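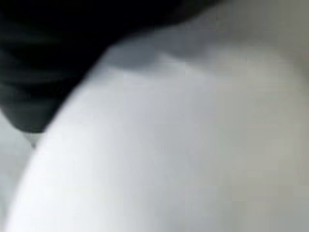

We finally got the spare room sorted on Sunday. It had been the dumping ground since we moved from Varnley to Ilthorpe, and I'd stopped opening the door.

Kinga Szabó came over in the afternoon and we started with the shelves. Most of the old paperwork went for recycling, along with 26 magazines I was never going to read again. The winter bedding is now on the top shelf - it should have gone there in the first place.

We packed up at 5. The desk drawers still need doing, and I have to find somewhere for the suitcases before August.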